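Chapter 6
What Does the Certificate Prove?

By the time most students of this book open a studio of their own, they will own several certificates and will be asked to buy several more. A weekend in breathing techniques. A module on teaching older students. An advanced level, followed by a level that is more advanced than that. The previous chapter dealt with finding a room and filling it. We turn now to training, and to a question that training schools seldom put in their brochures: what has the holder of a certificate been shown to be able to do?

Start with the hours. Yoga teacher training is sold by the hour, in the way that carpet is sold by the yard. Hours are easy to print on a certificate and easy to compare. They tell us how long a person was enrolled. They don't tell us how many of those hours were spent teaching a living student, how many were spent reading at home, or how many went by while someone else asked questions.

Take the course offered by Relow, a small training school run from two rooms above a bakery. Its program fee was 3375, payable in three parts, and 19 people signed up in October. The timetable gave 40 hours to "practice teaching." On paper that looks generous. But the hours were shared by the whole group, and each trainee led a class for less time than it takes to cook a decent supper. For the rest of it they were on their mats, being taught by one another.

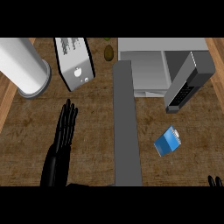

Gerrit Ngubane took that course and passed. So did everyone else in his group, and this should give us pause. A test that no one fails may mean that the teaching was excellent. It may also mean that a school which depends on fees, and on former students sending their friends, finds it awkward to hand out bad news. We can't tell which from the pass rate alone, and neither can the studio owner who reads his application.

His first regular class was at Femunska, a community studio with a mixed crowd – runners, office workers, a woman of 65 with a new hip. He knew the names of the poses in two languages. He had never been taught what to say to someone who couldn't get down to the floor. "I had a lovely folder," he told us. "There was nothing in it about her."

It would be easy to conclude that training is a waste of money. The evidence doesn't support that either. Ntombi Oosthuizen, who hires teachers for Femunska, has turned away people with no training at all who were sure that ten years on the mat had made them teachers. Doing a thing well and helping a stranger do it safely are separate skills. She looks at certificates, but she gives them little weight. Every applicant teaches a short class to whoever turns up at seven in the morning, and she stands at the back.

This approach has its own faults. A confident person does well in a single class. A good teacher with a cold does badly. Oosthuizen admits that she tends to like teachers who sound like the ones she learned from, and she now asks a second person to watch with her. Whether that has improved her choices, she can't say. She has kept no record of the people she turned down, so she has nothing to compare.

Keep her problem in mind as you read. Claims about what makes a good teacher are made with great certainty in this trade, often by people who have something to sell, and very few have been checked against anything. The authors of this book have run trainings too, and you should read us with the same care.

In this chapter we look at:

How training hours are counted, and what may be left out
Questions to ask a school before paying a deposit
The Dlamini method of peer review, and the case against it
Trial classes and how to run them fairly
Whether further training leads to higher pay

Before you go on

Find the brochure or web page of a training you have taken or are thinking of taking. Underline each statement that could be shown to be false. Put a circle around each one that could not. Keep the page, as you will need it for the exercise at the end of section 6.2.

6.1 Counting the hours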